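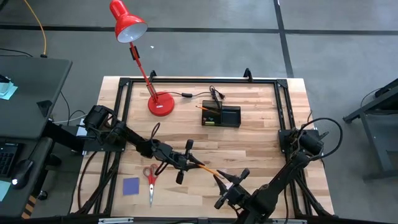 3. Cell Setup and Maintenance

3.1 Mechanical arrangement

The Stilomico cell consists of two black arms mounted on opposite sides of a wooden tabletop. A black aluminum frame runs along all four edges of the table, and the base of each arm is fixed at the rail. The operators are asked not to use the rails as a handle or a footrest. In the first month of operation the right arm drifted out of its calibrated position on several occasions, and each case was traced to a rail that had been leaned on during cleaning.

Each arm carries a parallel gripper with two fingers. Because the arms face one another, their working areas overlap in the middle of the table, and most of the tasks in the present study take place there. A pencil held by one gripper can be brought close to the open fingers of the other. The overlap is also the place where collisions are most likely. For that reason the software limits the speed of both arms whenever the distance between the two grippers falls below 58 mm. The value was set by trial during commissioning and has not been changed.

The fingers are treated as wear parts. They are supplied by Florkar in matched pairs and are replaced as pairs, even when only one finger shows damage. Early in the project a single finger was replaced on the left arm. The new finger closed slightly ahead of the old one, and thin objects turned in the grip as a result. After that experience the practice was stopped.

3.2 Cables

Cable faults caused more lost time than any other kind of fault. The motor cables are led in open loops above the links so that the joints may turn through their full range without pulling on the connectors. The loops must be large enough to leave slack when the arm is stretched out and small enough to stay clear of the work surface when it is folded. An operator who notices that a loop has slipped is expected to stop the session and reset it by hand with the motor power off.

Connectors are checked at the start of each working day. The check is carried out by touch and by eye, beginning at the base and ending at the wrist, and the result is entered in the cell log. Where a connector is found loose, all sessions recorded after the previous check are marked for review. This rule is strict and has led to the loss of some usable material. It was kept because a loose wrist connector can produce short gaps in the camera signal that are hard to find later.

3.3 Dressing the table

The tabletop is dressed with ordinary desk items before each session. The set in use includes a red desk lamp, a black mesh organizer, pencils, and small items of stationery. The lamp needs more care than the other items. Its arm can be left in many positions, and a shade that hangs over the table will limit the path of the nearer gripper. Operators therefore set the lamp first, move both arms slowly through their range, and place the remaining items only after this test has been passed.

Items are not returned to fixed positions between sessions. The cell is meant to deal with a desk as a person would leave it, and a marked layout would defeat that aim. The only fixed requirement is that nothing may be placed on the rails or within reach of the base motors.

The table surface is wiped with a dry cloth. Graphite and eraser crumbs collect on the finger pads and reduce their hold on smooth barrels, so the pads are wiped at the same time. Solvent was tried once on the pads and left them tacky. It is no longer kept at the cell.

3.4 Calibration of the fixed camera

In addition to the cameras on the wrists, the cell has a fixed camera that looks across the table. Its position was chosen so that small objects on the surface and the gripper hardware above them could be recorded together. Such a low view has a cost: bright ceiling lights are reflected in the wood, and the background of the room enters the image. The exposure is set by hand and locked before each session.

Calibration of this camera is repeated after any work on the frame. A printed target is laid flat at three places on the table, and the result is accepted when the error at every place is below 2 pixels. If the target fails at one place only, the usual cause is that the sheet is not lying flat, and the operator is instructed to repeat the reading before touching the camera mount.

The fixed view is also used during maintenance to judge whether the fingers hang level before a descent. A yellow-green eraser, stood on end, serves as a convenient test object, as a tilted finger tends to topple it. Figure 2 gives the view with gripper hardware above the table and the eraser in the foreground.

Figure 2. Fixed camera view of the tabletop. The eraser stands upright with its printing upside down; a pencil and a marker lie to its left.

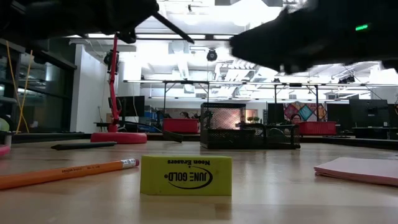 Fulgencio Zamudio has argued, in comments on a draft of this section, that a standing object is a poor test of finger alignment, that it rewards a slow approach more than a straight one, and that a thin gauge placed between the fingers would show the same fault without moving the arm at all. The point is accepted in part. A gauge has been added to the monthly service described below. The standing object has been kept for daily use, as it can be done by an operator working alone and calls for no tools.

3.5 Service schedule

Daily work is limited to the connector check, the wiping of the pads, and the alignment test. A fuller service is carried out after every 200 hours of powered operation or once a month, whichever comes first. It covers the bolts at both base plates, the clamps on the rail, the backlash in each joint, and the gauge reading at the fingers. The two arms are serviced together so that their running hours remain equal.

The bolts are tightened in the order given in the Rahimi procedure, which was written for an earlier cell at the Mosby site and adopted here with one change. In the original text the arm is left in place while the base is tightened. In the present cell the arm is first folded over its own base, which takes the load off the outer bolts. Readings taken before and after the change are kept in the log.

Fault reports are closed only by a person other than the one who made the repair. Where the fault involved a moving part, both arms are run through the full range test before the cell is returned to use, and the fixed camera is calibrated again if the frame was touched.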